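Filed under: Home, Moving, Small Towns

We've been in Foltdale for two months now and the boxes are mostly gone. I said I'd write something about the move for people who asked, so this is that.

The drive from Bunavden is 1,939 kilometres by the odometer. We did it in three days with a rented trailer and stopped overnight at two motels, one good and one with a heater that clicked until four in the morning. If you are towing, add an hour to whatever the map says for each leg. Fuel cost more than the trailer did.

The house is smaller than our old place and the kitchen gets all the morning light. The previous owners left curtain rods but no curtains, so the first week we got up with the sun. I've been buying fabric remnants by the bag from the thrift shop on the highway. The colours are whatever they have.

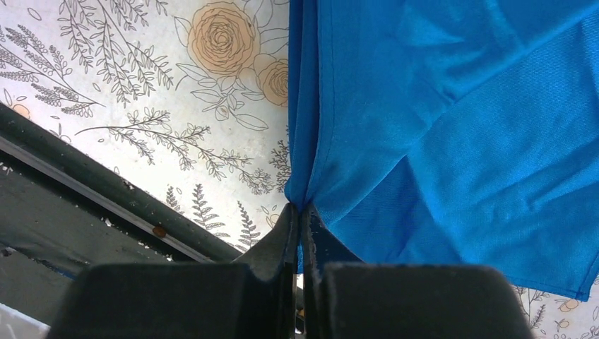

Bright blue, and a nice weave when the light gets on it.

Some things cost less here and some don't. Rent on a storage unit is half what we paid in Bunavden. Groceries are higher, mostly produce and cheese. Internet took two visits to hook up, and the second visit was to fix what was done on the first. The hardware store closes at noon on weekends, which I have now learned three times.

We budgeted around 400 dollars for the odds and ends you need in a new house and went past it in the first two weeks. Shower rod, extension cords, a snow shovel (in August, on sale), hose fittings, a second garbage can. None of it was interesting and all of it was necessary. I would double that figure if I were doing it again.

The town is quiet. There's a library, a rink, a decent bakery and a gas station that also sells bait. Piltdale is the next town over and has the dentist and the bigger grocery store. We go every second week and fill the cooler.

I like a patterned tablecloth and always have. Plain ones show every crumb, and a print with leaves and flowers on it goes with most things.
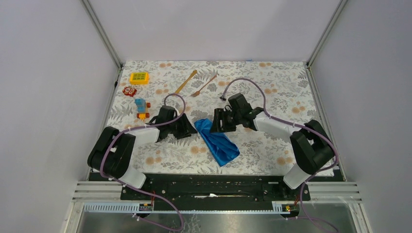 Was it worth hiring movers for a distance like that?

We got one quote and it was more than the car is worth, so we sold the heavy furniture and towed the rest. If you have a piano or a good dining set, get quotes early in spring.

Next job is the back step, which has a soft board in it. After that the eavestroughs, before the leaves come down.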